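Bed of the Month: Stripes, Sheets and My Ongoing War With Corners

I promised in the last newsletter that I'd get to bedding, and then I wrote about window boxes instead, so thank you to the readers who wrote in to remind me (you know who you are, and one of you used capital letters). Sheets it is!

I've been changing beds for pay since I was nineteen, first at a guesthouse out in Prullthorpe and now in the little rentals we look after over here in Raltthorpe, and I still get a kick out of a freshly made bed. What I don't love is shopping for the sheets. You stand there in the aisle squinting at packages, and one says 300 thread count and the one next to it says 1000 and costs three times as much, and they both feel exactly like cardboard because they've been folded inside plastic since who knows when.

My advice is to go with the 300. I bought a very fancy set once, for my own bed, with my own money, and it was like sleeping inside a raincoat. I woke up at two in the morning and kicked the whole thing onto the floor. The plain cotton ones wash better, they dry on the line in an afternoon if there's any breeze, and after a few months they get that soft, slightly tired feel that makes you want to go to bed at eight.

Mihret Weldu, who trained me at the guesthouse, would only ever buy white. White can be bleached, white matches white, and if you lose a pillowcase you just grab another one from the pile. She had a whole closet of it and she was right about all of that. But I've gone over to stripes and I'm not going back. A striped sheet tells you right away if it's on crooked! You can pull a plain white sheet over a mattress at a slant and not find out until you're tucking in the last corner and there's nothing left to tuck. With stripes you look down the bed, see that the bands are drifting off toward the wall, and give it a tug before you've gone too far.

A few of you asked how I get mine smooth. I start at the head end and do both corners there, then walk down and do the foot, and only then do I run my hands out from the middle to the sides. If you smooth as you go you end up chasing the same bubble around the mattress like a fool. I also shake the sheet out hard before it goes on, preferably outdoors — I've sent a sock flying over the fence at Adams Street that way, and I never did get it back.

Ironing, no. I did it for one whole summer and I want those hours returned to me. Take them out of the dryer while they're still a bit damp, fold them with a friend if you have one handy, and let the bed do the rest.

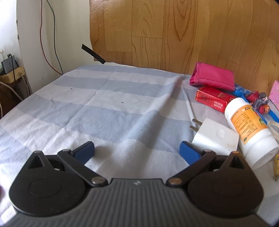
Blue and white is my favorite of all the stripes, and I like it best when the blue is a pale one, more like a washed-out work shirt than a flag. Dark blue can look a little like a deck chair to me, and it shows every bit of lint. With wide bands as light as these next to a light brown wood-grain headboard, you hardly need anything else on the bed, maybe one plain blanket at the foot. There's a crease running across this one, and a few soft wrinkles too, and I'd leave every one of them alone. It's a bed, people are supposed to get in it.

One more thing before I run out of room. Check your sheets for little specks before the blankets go on, and go over them with a lint roller or just the flat of your hand. I keep a roller in the hall closet and another in the car, and I can still never find one when I need it.

Next time I'll do pillows, and I have opinions. If you've got a favorite kind (or a kind you'd like to see banned), send me a note by the end of April and I'll put the best ones in.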